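The Pistau Fault

The fault came up at 17 minutes past two, in the long room at Moriarty. Éabha Ó Dubhghaill was eating a pear at the desk and saw the line go red on her screen. Force limit, left arm. She put the pear down.

The cups job was the simplest one they had. Two arms, brown paper, two cups.

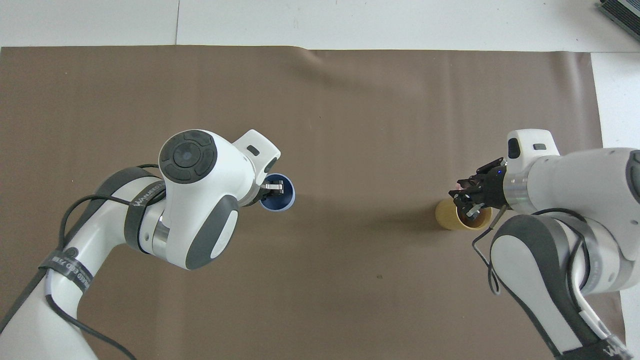
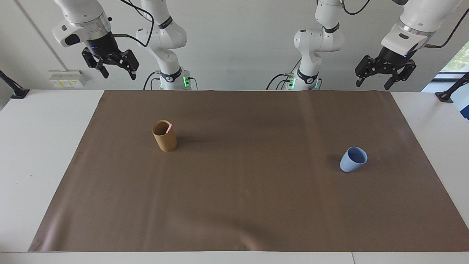
She had signed it off herself in February, after 2000 cycles without a stop. The controller was a Pistau, bought second-hand from Grimudum, and it had been given a new software build that morning.

She pressed the stop button and waited for the drives to click off. Then she opened the log. The left arm had been told to close, had closed, and had been told again. It had been told 5 times in 600 milliseconds, with more force each time. The limit that should have caught it at the second command had been set to zero, and the Pistau took zero to mean no limit at all.

"Is anything broken?" Lurnanow asked from the door. He ran the night shift and had his coat on.

"No."

"Can I run it tonight?"

"No," she said again.

He looked at the arms for a while. On Tuesday's old rota his hand would have been in there, straightening the paper between runs. He put it in his coat pocket.

Éabha wrote the tag, hung it on the isolator and locked it. Then she rang Grimudum and was put on hold.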